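Budgeting for a two-arm bench cell — what do people forget?

Posted in Equipment and Buying

Gudrun Viklund
We're a garden supplies seller, small, and want to try automating some of the shelf tidying and basket packing. Soil bags mostly, seed packets, hand tools. Got a price from Tinholm for two arms and a frame, grippers extra. Is it mad to buy both arms at once or start with one? And what do I put in the budget that isn't on the quote? Need to hand numbers in by October.

Anjani Chin
Start with two if you can. One arm can't hold a bag and do something else with it. Soft bags are the hard bit, they sag and flop over the shelf edge, so spend on grippers before you spend on reach. Also cables — allow for spares. 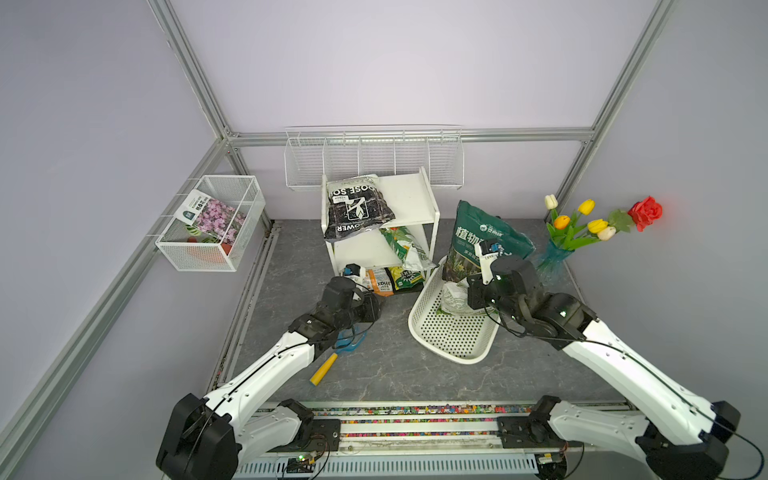
Jozefína Hrnčiar
Workshop lead, Dalen

Two arms on one rail, aluminium posts, a three-tier shelf with a bag of soil and other printed bags on it and a perforated basket on the floor. Much the same job as yours I think. Stuff to add to your list:

Frame and wall panels. Get them priced seperately, ours were lumped in and we couldn't argue.
Shelf, baskets, wire racks. Cheap, but 247 by the time we'd finished.
Spare gripper fingers, 6 sets. We bought 3 and ran out.
Practice stock. Real bags, full ones, they get ruined.
Someones time. Biggest line by far and it wasn't on our quote either.

Delivery was 419 on top, ask first. Would not bother with the Anex service plan in year one, but thats just us.

Lucía Cuesta
depends on your floor space. we leased from Plaleo, fine so far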